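Prodelar reissue on Plellitz, anyone ordered yet?

14 replies · 3 shares

dubplate_kev
So the Prodelar double 12" is finally getting a repress. Plellitz put the preorder up July 31, 2022 and I only saw it because someone linked it in the techno thread. Remastered, new sleeve, ships in September. Shipping to Perth is a joke as usual. Anyone in for a group order?

mossgarden
In. Been after Indach on wax for years, the used copies are silly money.

tapehead_oz
Is it the full Indach or the edit? The digital one fades out before the organ bit and that's the whole point of the tune

dubplate_kev
Full version acording to the label page. Side C on its own.

lowpass
Going to be the grump. Didn't need a remaster. Original press was quiet and a bit murky and thats why it worked. Listened to the preview clips on decent headphones last night and the kick is way up front now. Hi hats like tinfoil.

mossgarden
Preview clips are 128k mp3s mate. You can't judge hats off that.

lowpass
can judge the kick though
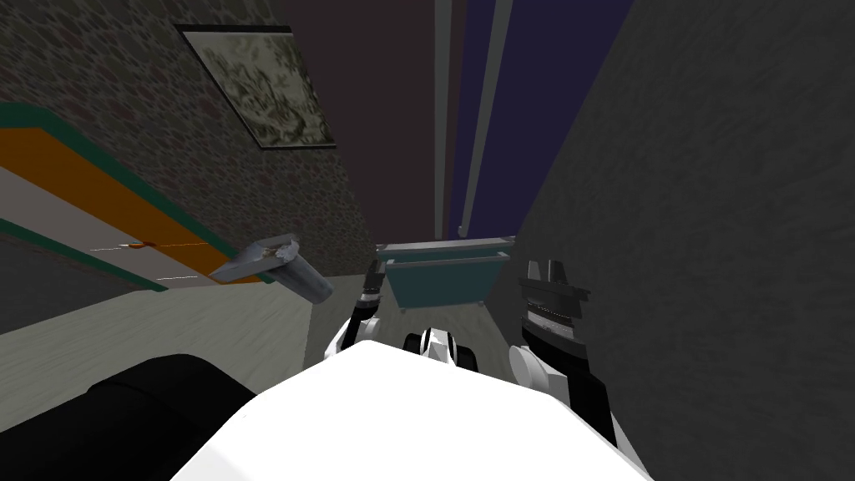

tapehead_oz
Kind of with lowpass on this. The b side, Pärn, only works when the bass is sort of sitting behind everything. Push it forward and it's just another warehouse track. Having said that I've never owned the original so what do I know, my copy is a rip off somebody's radio show with the host talking over the intro

hexagonal_sun
3,000 copies btw. Not exactly limited. No need to panic buy, it'll be in the shops by spring and you can flip through it in person and save the postage.

dubplate_kev
Which shops lol. We've got 2 left here that stock anything electronic and one is mostly reggae. Last Plellitz release never turned up at either.

hexagonal_sun
Fair. Melbourne brain, sorry.

mossgarden
Does anyone know if the download is 24 bit? Page says "hi-res" and nothing else.

dubplate_kev
24 bit wav, it's in the small print under the tracklist. Code comes in the sleeve so you don't get it till the record lands

lowpass
So you pay now and can't hear it till September. Great.

tapehead_oz
thats what a preorder is

lowpass
Plenty of labels send the files straight away. Anyway put me down for one, I'll moan about the colour of the sleeve when it gets here

dubplate_kev
Haha ok. That's me, mossgarden, lowpass. tapehead you in or not? Want to get the order in tonight, PM me your postcode.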